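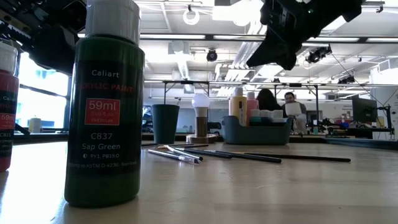

Our project was a leaf print mural panel for the Tautahi reading corner, 4 weeks start to finish. Group: Manaia Tipoki, Angus Kereama, me (Ruby-Lee Bright). The main question was whether cheap acrylics could give us enough greens without buying every green in the store. We used Sap Green from the 59ml Caliart bottles as the base and mixed everything else off it. The label lists two pigments, PY1 and PB15:0, so its a yellow plus a blue already – good to know before you add more yellow. A touch of the red knocks it back to a dull olive. Too much and you get mud.

Materials
Watercolor paper, 300 gsm, for the tests. Primed board for the panel. Acrylics, brushes with black handles, old plates for mixing, a roller we borrowed from Angus's aunt.

What we did
Made 33 swatches, wrote the mix under each one in pencil. Angus forgot to label the first row so those got redone. Then printed leaves on scrap, then on the board. Thin brush for veins, bigger ones for background.

Results
Best mix was Sap Green with a bit of white, dries darker than you expect. Rolled paint gave cleaner prints then brushed paint. Big leaves tore. Ferns worked great – we used them all along the bottom edge.

Problems
Ran out of white in week 3. Brushes left standing in water overnight, two lost their shape (my fault).

Next time
Swatches on the same board as the final, paper soaks up the paint differently. Also start the background earlier, Manaia was still painting it at 9 pm the night before we handed in.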